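What I learned at the Fasora open day

In October I visited the open day of Fasora, a firm that wants robots to clean bathrooms. I expected a show. The better part was watching the ordinary work by hand, which the robot must one day learn.
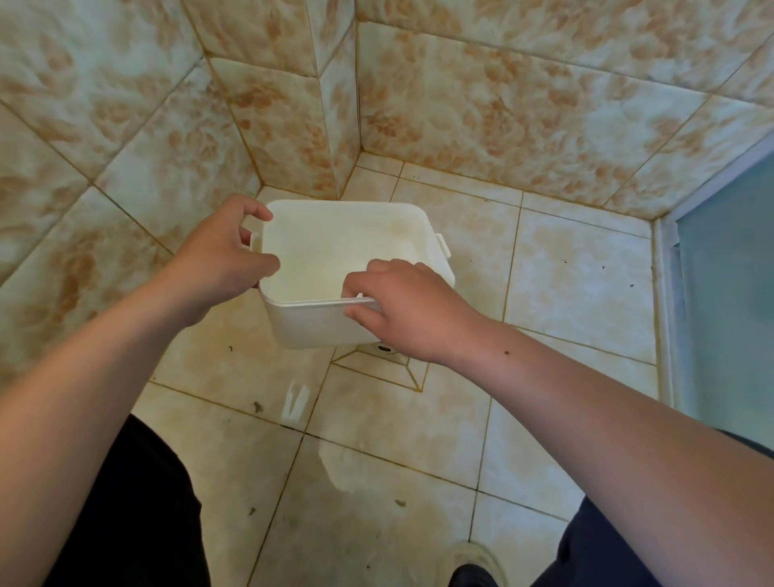
Why the basin matters

A person holds a basin with two hands and changes the grip without thinking. For a machine this is hard, and the guide from Fullard told us they will need 1000 such tasks before it becomes reliable. I believe her. My opinion is that we should respect this work more, and pay it better, before we try to automate it. Tipping a bin over a floor drain looks simple, but both hands have a job in it.
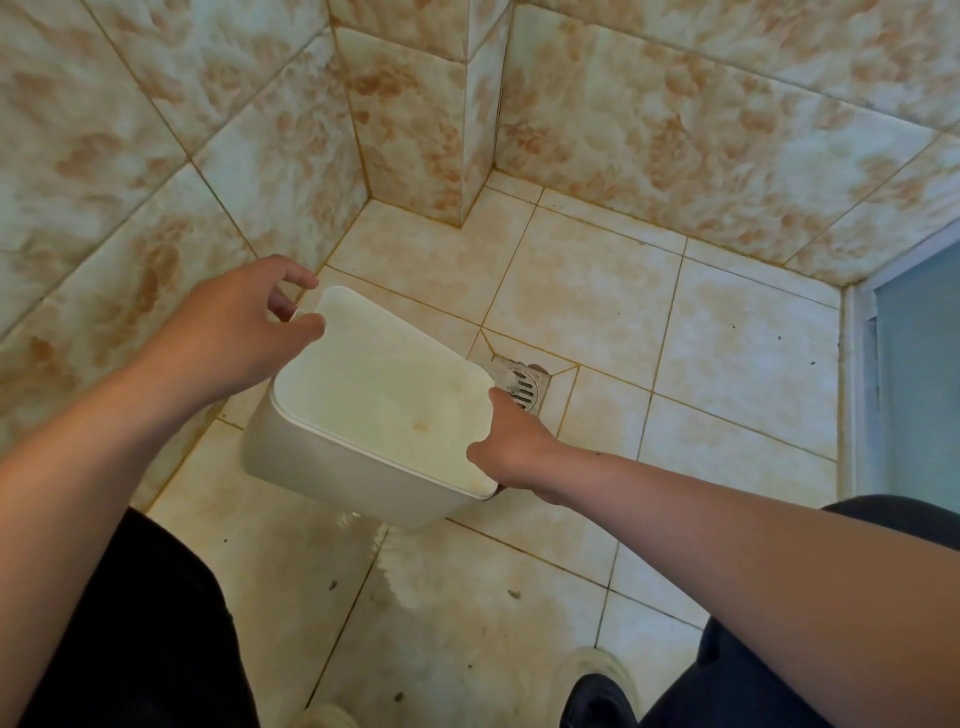
Aksel Ásgeirsdóttir disagreed with me over coffee. Better pay will not save anybody's back, she said, and she would give the machine her own bathroom floor tomorrow.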